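Entrenar en simulación con pocas demostraciones: lo que nos salió en octubre

Imprimir | Enviar por correo electrónico

Llevaba tiempo sin escribir sobre el trabajo. En octubre cerramos la primera ronda de pruebas con Girnus, nuestro entorno simulado de cocina para dos brazos, y ya tengo números que puedo contar.

La pregunta era sencilla. Tenemos 213 demostraciones teleoperadas, casi todas grabadas por Mali Gough, y queríamos saber si se pueden multiplicar de forma automática sin que la política resultante empeore. El método, que en el grupo llamamos Peixoto, corta cada demostración en tramos según el objeto que se manipula, traslada cada tramo a la nueva posición del objeto y vuelve a unirlos con movimientos cortos interpolados. Después se ejecuta todo en el simulador y solo se guardan los intentos que terminan bien. Así llegamos a más de 3,000 trayectorias.

Con los dos brazos hay un problema añadido. Si cada uno se adapta por su cuenta, llegan a destiempo. Eleri Lloyd propuso fijar puntos de espera: el brazo que termina antes se queda quieto hasta que el otro alcanza la misma marca. Es una solución tosca y alarga los episodios, pero los choques entre pinzas bajaron mucho.

Para evaluar hicimos 501 intentos, repartidos por igual entre tres tareas: abrir la puerta del microondas, girar un mando y sacar un plato del escurridor. La política entrenada con los datos ampliados fue mejor que la original en las dos primeras. En la del plato no hubo diferencia clara. Mi sospecha es que el agarre depende de detalles de contacto que el traslado de tramos no conserva, aunque todavía no lo he comprobado.

También probamos a variar la iluminación. Las sombras de los brazos sobre la encimera cambian bastante la entrada visual, y una política entrenada con una sola luz se desorienta cuando la movemos. Ahora usamos 10 configuraciones de luz durante el entrenamiento - el coste de render sube, pero lo doy por bueno.

Queda pendiente repetir la tarea del plato con tramos más cortos y revisar a mano los fallos. Eleri ha empezado con los del microondas y me pasa sus notas el martes. Si los tramos cortos funcionan, publicaré la tabla completa en otra entrada.

Compartido 10 veces | 0 comentarios

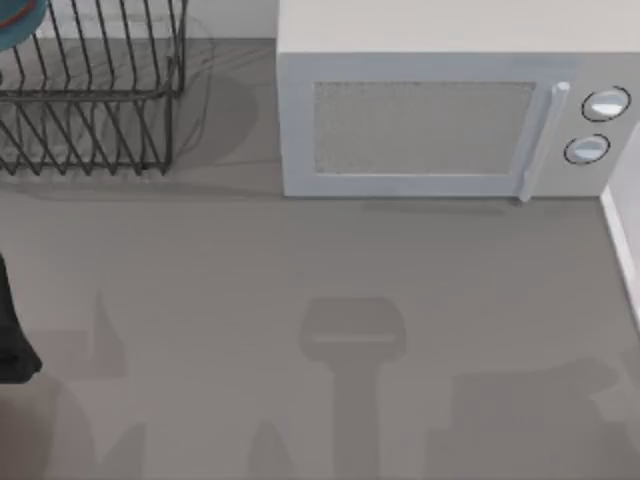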